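Keeping the Kullport grippers alive: speaker notes
So-ying Kao
3 min read 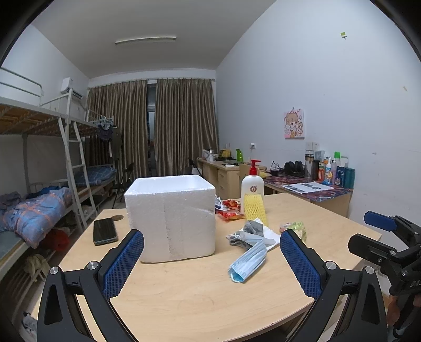

Slide 1. Blue pads, silver pivot screws, one table that needed clearing.

Let them look at the slide for a bit. Say hello. Thank Vunow for the coffee, such as it is.

Start with the pads. The mesh is what does the gripping, and it fills up with whatever you last picked up. Foam is the worst: it sheds beads, and the beads move in. Soft brush along the weave, then a damp cloth. No solvent. I used solvent in March and spent the evening gluing.

Pivot screws next. Snug, then back off until the finger swings by its own weight. People tighten these when they're nervous. We logged 17 stiff fingers last term and I did most of them myself.

Two grippers means two sets of pads, so change them as a pair. Mixed pads give you one hand that holds and one that has opinions.

(Pause for the Sotiropoulos question. Someone always asks if his spring trick works. It does, for nearly 190 cycles.)

Daily check, three minutes:
- open and close by hand, listen
- press each pad at the corners
- wipe, then write it in the Cositeo log, including the days you'd prefer not to

Skip the torque slide if we're running late. Spare pads are in the tin by the door. Please bring back the tin.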